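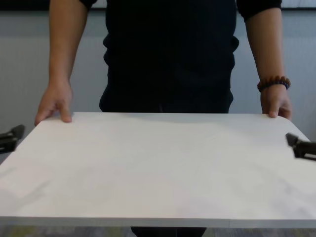
Minutes of the meeting of the Bokevell community workshop
Held on January 1, 2019, in the front room

Opening

The chair opened the meeting and wished a good new year to all members. The agenda was accepted with one addition, the question of the storage shelf, which was moved to the end. The minutes of the previous meeting were approved with a small correction: the paint cupboard was cleaned by the evening group, and the text said the morning group.

1. White boards for the work tables

The main subject was the boards. The workshop wants to have flat white boards which can be laid out for drawing, gluing and sorting, and taken away again after use. The members looked at the large rectangular one with rounded corners and discussed if this type is suitable.

In favor it was said that the surface is smooth and small pieces are easy to see on it. The rounded corners were liked by the members who come with children. One member remarked that a board of this size should be carried by two persons, particularly through the narrow door to the back room. Another member asked if the surface will take marks from pencil and glue. The opinion was that smudges are acceptable, but cutting with knives directly on the board is not. For cutting, the green mats must be used as before.

There was a longer discussion about how to keep a board in place during work. One proposal was to have a second person hold the far edge with both hands. This is good for a short task, for example when a long line is drawn, but it is tiring for a whole evening. The other proposal was to put strips of rubber under the board. Bramik offers such strips in rolls, and the price is acceptable for us. It was agreed to buy one roll and to test it before more is ordered.

Decision: four boards will be ordered from Vidmar, all of the large size. The upper limit for the cost is 1000, delivery included. If the offer is higher, the matter comes back to the next meeting.

2. Cleaning of the boards

It was agreed that every group wipes the boards with a soft damp cloth before leaving. No rough sponges. Glue should be removed the same evening, while it is still soft. The secretary will write a short notice and hang it next to the sink.

A question was asked about the spray from Grondix which stands under the sink. No member could say if it is safe for such a surface. Until this is clear, the spray stays in its place and is not used for the boards.

3. Evening group

The evening group has now 14 members and asks for one more table. The room can take it if the old bench is moved to the corridor. The bench may be moved, but the way to the exit must stay free. The group will do it before its next evening and inform the chair.

4. Spring exhibition

The exhibition will be in May, as last year. The hall has space for nearly 20 works in the format we used before. Groups are asked to give their lists to the secretary. It was also asked if the white boards can be used as a base for the small models. The chair saw no problem with this, if nothing is fixed to them with screws.

5. Storage shelf

The lower shelf is too short for the large boards. They will stand upright behind the door for the present, with a blanket between them. Two members offered to measure the wall and bring a drawing for a new shelf.

Other business

The key of the back room is missing again. Who has it is asked to return it to the hook.

The meeting was closed by the chair.

Minutes written by the secretary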